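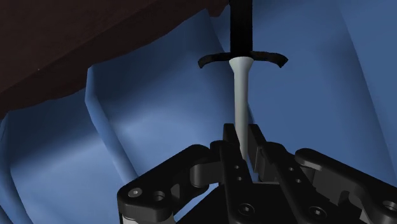

¿Cuándo abre el nuevo taller de encuadernación de Costell? El 9 de enero de 2023, a las 10 de la mañana, con entrada libre todo el día.

Soy Samira Boutros y os escribo yo misma esta nota de prensa porque en Boutros somos cuatro gatos y me ha tocado a mí (encantada, por cierto). Llevamos desde julio con el local patas arriba: suelo nuevo, luz como Dios manda y una prensa de hierro que casi no cabía por la puerta —al final hubo que desmontar el marco—. ¡Pero ya está!

¿Qué vamos a hacer allí? Pues coser libros, sobre todo. Habrá cursos de 8 plazas para gente que empieza, con Latifa Hamdy, y un grupo de restauración que llevará Matúš Kopecký, que viene de pasar tres años en el taller Rarnov y sabe de lomos rotos más que nadie que yo conozca. El curso de iniciación cuesta 103 euros, con papel, hilo y tela incluidos. Las agujas también, claro.

Además estrenamos biblioteca de consulta, con alrededor de 300 manuales de oficio que nos ha cedido la librería Lekley. No se prestan, pero podéis sentaros a leerlos toda la tarde.

Para entrevistas o para visitar el taller antes de la apertura, preguntad por Dima Dabbas en la oficina de Boutros, en Costell. Las inscripciones se hacen en el mostrador.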